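Chapter 13
Two Arms, One Table: Rules for Shared Space

A rule earns its place when it changes what you do with your hands. I love this part of the subject, and I hope you soon will!
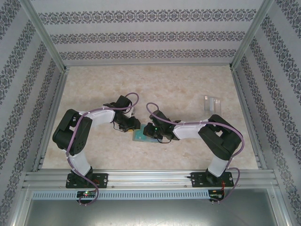

Standards for paired arms start with reach. Draw the full reach of each arm on your plan, and treat any overlap as a shared zone with its own speed limit. With both bases on one rail and the grippers almost meeting in the middle, the overlap is the very spot where the work gets done. Check the cables too: they loop over the wrists and need slack at every joint.

Next comes grip. The Medina code asks for a written force limit for each kind of object, and soft goods such as leather have their own table.

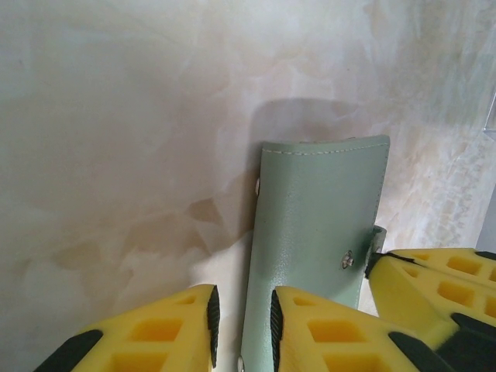

297

Ravis cells log every change to that limit, a fine habit to copy. Write down the old value, the new one and who agreed it. Small fasteners deserve a line to themselves, as a snap needs a firm push in one small place.
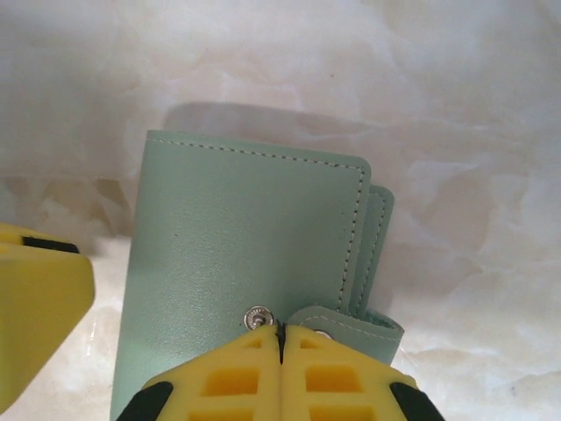
13.1 Before you switch on

Walk round the cell. Test both stop buttons, one per arm, and sign the Flurkent sheet.
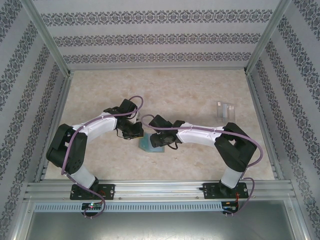 Then run the slow cycle, all the way through, before you go anywhere near full speed.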